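Stumdale Kitchen and Table mailing list
Subject: Re: Leftover rice, and measuring by the cup
Date: Aug 26, 2019

A member wrote:

> I have been on the list for a while but have not posted before. We
> moved to Stumdale in December and I have been cooking from the
> Fotwood community cookbook, which the previous tenants left in a
> drawer. Two things have me stuck.
>
> First, the recipes say "a cup of rice" without saying what cup. My
> results are all over the place. Sometimes the rice is mush and
> sometimes it is hard in the middle.
>
> Second, the book says to leave cooked rice on the counter to cool
> completely before putting it in the refrigerator. My sister says that
> is how people get sick. I make a big batch for the week, so this
> matters to me. Who is right?
>
> Also, is the bulk rice at Sitompul any good? The bags at the
> supermarket are small and I go through a lot of it.

Welcome to the list. I will take these in a different order, with the safety one first.

Your sister is right. The Fotwood book is old and that advice was common when it was put together, but I would cross it out. Uncooked rice can carry spores that survive boiling. If the cooked rice then sits at room temperature, the spores can grow and make a toxin, and heating the rice again does not get rid of it. So reheating until it steams is good practice but it will not rescue rice that was left out overnight.

What I do is spread the rice on a sheet pan as soon as the meal is served. A thin layer stops steaming in 15 minutes or so, and then it goes into shallow containers and into the refrigerator. A deep bowl full of hot rice takes hours to cool in the center, even in the refrigerator. Use shallow containers and leave a bit of space between them.

I eat refrigerated rice within a few days. For a whole week I would freeze half of it. It freezes very well, better than pasta or potatoes. Pack it in flat bags, one meal to a bag, and it thaws quickly. Put the date on the bag. Fried rice can be made from frozen rice without thawing if the pan is hot and you break up the lumps.
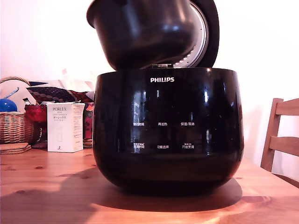
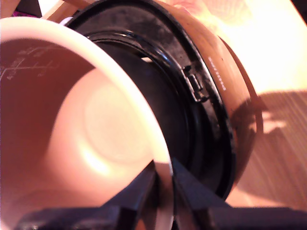 Now the cup. The trouble is that there are at least three cups in use in that book. The women who wrote the older chapters used whatever teacup they had, the later chapters use the American measuring cup, and a few recipes near the back were written for an electric cooker, where the cup that comes in the box is usually smaller than ours. A standard American cup is close to 240 ml. The cooker cup is usually 180 ml. If you measure the rice with one and the water with the other, you get just what you describe, mush one time and hard the next. I use a Philips cooker with the labels in Chinese, and I stopped worrying about matching its cup long ago. A mug with measuring lines inside it does just as well, as long as the same mug is used for the rice and for the water. The ratio is what counts.

For plain long grain white rice on the stove, I use one part rice to one and three-quarters parts water. Short grain takes less, a little over one to one. Brown rice takes two to two and a quarter parts and a lot longer. In an electric cooker cut the water back a bit, as less of it boils off. Old rice is drier and wants a spoonful more. Write down what you did the first few times and change only the water.

If you have a kitchen scale, weighing settles the whole question. For the two of us I cook 160 grams of dry rice, or 80 grams each, and there is usually a little left over.

Rinse the rice before you cook it. I rinse in a bowl, pour off the cloudy water, and repeat until it is mostly clear. Drain it well, or you are adding water you did not measure. I let it rest with the lid on for 10 minutes after cooking and then fluff it with a fork - that rest does more for the texture than people expect.

On your last question, the bulk rice at Sitompul is good. I buy the 21 pound bag of jasmine and it lasts us almost 6 months. Check the seam at the bottom before you take one off the stack, as they sometimes split in the truck. The brown rice there moves slowly and I have had a bag that smelled stale, so I get brown at Dirkeo in small amounts and keep it in the freezer. White rice is fine in a closed bin in a cool cupboard. A screw-top bucket works if you don't have a bin.

If anybody else has the Fotwood book, check page 15. The rice pudding in my copy calls for a tablespoon of salt, and I am fairly sure it should be a teaspoon. I made it as printed one time and we threw it out. If a later printing has a corrected version, please post it to the list.

I also still have the handout on freezing cooked grains and beans. Write to me off list if you want a copy.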